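Dobrar meias grossas sem estragar o elástico

Gönül Kırmızıgül
maio de 2022

Tenho uma gaveta de 29 cm de largura por 20 de profundidade onde guardo meias e bolsinhas de tecido. Até agora enrolava tudo em bola, virando o cano de uma meia por cima do par. As meias da Futau, que são de malha fina, aguentaram bem. As mais grossas, da Pustura, ficaram com o elástico frouxo depois de poucos meses. Gostaria de saber qual dobra deforma menos o cano e se vale a pena usar divisórias. As peças com forro por dentro também me dão problema: a borda enrola para fora e não assenta.

Lavo a 30 graus, sem amaciante, e seco no estendal à sombra.

prallcombe_3
O problema está na bola. O cano fica esticado sobre um volume muito maior do que o tornozelo durante dias seguidos e o elastano cede. A dobra em terços evita isso:

Estender as duas meias sobrepostas, calcanhar com calcanhar, numa superfície firme. Alisar com a palma da mão, do cano para a ponta. Dobrar a ponta até ao calcanhar, depois o cano por cima, sem o virar do avesso. Pousar o pacote na gaveta com a dobra para cima.

Para tecido macio com forro de outra cor, como esse azul-acinzentado de interior alaranjado, a borda de cima tende a revirar e o forro aparece. Convém puxar primeiro o forro para dentro, vincar a borda com os dedos e só depois dobrar. Se a peça for segurada apenas pelo meio, a parte de baixo pende e a dobra perde-se; pega-se pela base.
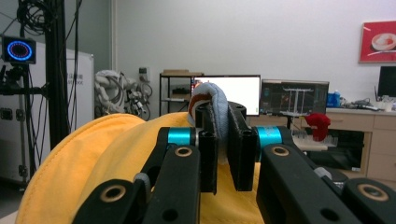
Joshi discorda quanto aos terços: em malha grossa dão um pacote demasiado alto, e numa gaveta baixa o de cima prende na guia. Prefere dobrar ao meio uma única vez e deitar os pares lado a lado. Ocupa mais área, mas o cano fica plano. Para gavetas com menos de 8 cm de altura útil, parece-me razoável. Acima disso mantenho os terços.

Divisórias: sim, desde que a célula fique um pouco mais estreita do que o pacote. Se houver folga, as meias tombam e abrem. Cartão rígido serve, cortado à altura da gaveta menos 1 cm.

meia_solta252
Eu meto tudo numa caixa de sapatos e nunca tive problemas com elásticos. As minhas são de algodão, não sei se faz diferença.

Gönül Kırmızıgül
Obrigada. Medi a gaveta: 9 cm de altura útil. Vou experimentar os terços nas da Pustura e deixar as finas dobradas ao meio. As que já estão frouxas têm recuperação?

prallcombe_3
Pouca. Se for só a malha que alargou, uma lavagem e secagem na horizontal devolvem parte da forma. Se o elastano partiu — nota-se pelos fios soltos no avesso do cano — não há nada a fazer.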